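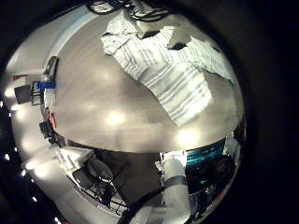
Progress report: cloth folding arm, Vilham shared workshop
Second report under the Gourlay small projects grant

Hello again, and thank you for the first payment, which has mostly turned into cable, brackets and a very nice power supply. This covers the work up to the end of July.

The big change since last time is that we've moved everything down to floor level. The old plan had the arm working on a bench, but a bench is never big enough for a whole sheet and the corners kept sliding over the side (so frustrating!). The workshop floor is smooth, pale and free, so now a big striped cloth gets spread out on it, crumpled up, and the arm has a go at finding an edge. The floor is also rather shiny. The ceiling lights bounce off it and our edge finder was quite convinced for a while that each bright patch was a bit of white cotton. I've spent more evenings on that than I'd like to admit. Turning the exposure down helped, and I'm trying a matt mat from Ultex next, if they'll cut one to size.

The wrist camera now has a fisheye lens, so the arm sees nearly the whole room bent into a circle: the cloth, the walls, the desk and its own white casing. It's a lovely view but the software has to flatten it before it's any use, and that was most of June gone. The flattening works well in the middle and gets mushy near the rim. I've simply told it to ignore the rim for now.

Numbers, as you asked for some. We've logged 436 grasp attempts against the 1,000 I promised by the end of the grant. That's behind where I'd hoped to be, mainly down to the Drikell gripper, which arrived with a stiff finger and went back for 7 weeks. The replacement is much better. The arm can find and lift one corner on a plain cloth fairly reliably, and stripes are coming along. Two corners at once is still a mess, and I haven't tried anything thick like a towel.

Money is fine. We're 12 pounds over on cables and well under on everything else, so I'd like to move a little from travel to the mat if you're happy with that. Could you let me know by email?

Jobs for the next stretch: tidy the cabling away from the far side of the cloth, get the second corner working, and write up the lens settings so other Vilham members can borrow them. You're very welcome to come and see it, evenings are best, any time after 6.30.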